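We use cookies to remember your settings. By reading on you accept this. OK

Brown Is Back, and I Painted My Dining Room to Prove It

May 2025 | By our home columnist

Print | E-mail

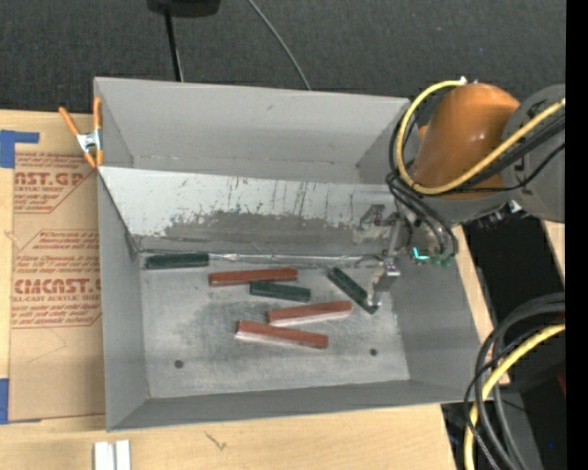 Dark green and reddish brown against gray metal.

I grew up in a brown house. Brown carpet, brown couch, brown tile in the one bathroom, and a kitchen with dark green counters that my mother hated from the day we moved in until the day she got to rip them out. When I got my own place I painted every room white and felt very grown up about it. That was three apartments and one house ago, and all of them were white.

So it's a little embarrassing to report that I've spent most of this spring putting my mother's colors back.

It started in February with a bowl of soup. There's a lunch place on Hotard Street that had just reopened, and they'd done the walls in a deep bottle green up to shoulder height, with the chair rail and all the trim in a red-brown, like old brick after rain. I sat there for an hour and a half. I had seconds! I never get seconds. When I got home my dining room looked like a place where you'd wait to have your teeth cleaned.

I called my mother that night and told her I was thinking about green and brown. There was a long silence. Then she asked if I was eating enough.

The next weekend I drove out to Indell, the paint store by the lumberyard, and stood in front of the chips until my feet hurt. If you haven't bought paint lately, let me warn you: there are 300 greens. I took home a stack as thick as a sandwich and taped them up all over the room, and for a week we ate dinner surrounded by little squares. My husband's only comment was that he liked the tape.

Chips will lie to you, by the way. The green I loved at the store went black after sunset, and the brown I picked to go with it turned pink next to the window (a nice pink, if you happen to want one). What finally worked was buying sample jars and painting big pieces of poster board, then moving them around the room for a few days. Put one in the darkest corner. Put one behind the lamp. Look at them at breakfast, when you're cranky.

I ended up with a green called Escobar from the Zendunar line, which is a fancy paint with a fancy price, and I went with a much cheaper brown for the trim and the inside of the built-in shelves. I can't tell the difference in quality, so make of that what you will.

I did get one quote for having it all done by somebody who knows how. It was $2000, before paint, and I closed the e-mail and went looking for my old sweatpants.

The walls took me two coats and a whole weekend. The trim took 8 evenings. I had no idea how much trim I owned. There's a window seat in that room with tiny grooves all the way along the front, and by the end I was down there with a kid's watercolor brush and a podcast, talking back to the podcast.

A few things I'd pass along. Do the trim first and let it get good and hard before you tape over it, or you'll pull up a strip of brown and say something the neighbors can hear. Get a tinted primer if you're covering white with something dark. And take the art down and leave it down for a while, even once the room's finished. I had a big pale beach print over the sideboard for years, and against the green it looked like a hole in the wall. It lives in the upstairs hall now, where everything is still white and it's very happy.

The surprise has been what the room does to everything else in it. My old oak table, which I'd been planning to replace, suddenly looks rich and warm. So do the brass candlesticks I bought at a yard sale and kept in a drawer. Even takeout looks better in there, and people stay later. We had friends over for lasagna and they didn't leave until after midnight, on a work night, and one of them asked for the name of the green on her way out the door.

My mother came to see it last week. She walked in, put down her purse, and turned all the way around. She said it was very well painted. Then she ran her hand along the edge of the shelves, and asked if I had any of the brown left over, just a little, for a bathroom cabinet.

Print | E-mail

Get our home and garden newsletter every month. Sign up with your e-mail address.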